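Ticket 128: left finger lags on close
Opened by: Róisín Conneely
Assigned: Dirk Lindemann
Status: open, fix holding so far

Róisín, October 2018
Love this gripper, love the new links! One snag though. On the Grilusen build the left finger starts moving a hair after the right one. Fine on blocks. On cloth it drags the fold sideways before the pads meet. Happens on every slow close, less on a fast one.

Dirk
Great report. Which pads, and did you re-seat the pivot pins after the last strip-down?

Róisín
Blue pads, both sides. Pins went back in dry. I've now pulled both big ones, cleaned the bores and put a dab of grease on each. Wow, what a difference when you work it by hand. Trying it on denim next, thick and thin spots.
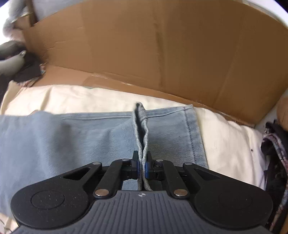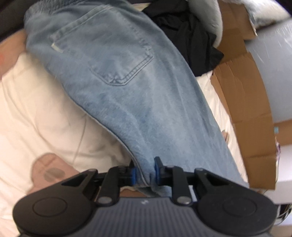

Did 38 slow closes after that and the lag showed up on two, both near the start. So much better! I also backed the left link screw off a quarter turn, so I can't swear which change did it.

Dirk
Two is very good going. Put the screw back where it was and run the same set again, then we'll know. If it returns, the link hole is tight and I'd ream it by hand. Don't use the drill, Donal cracked one that way in January.

Róisín
Will do tonight. Can I go to 200 closes while I'm at it? I want to see if the pads creep.

Dirk
Yes please! Mark the pad edges with a pencil first. Leaving this open until your numbers are in.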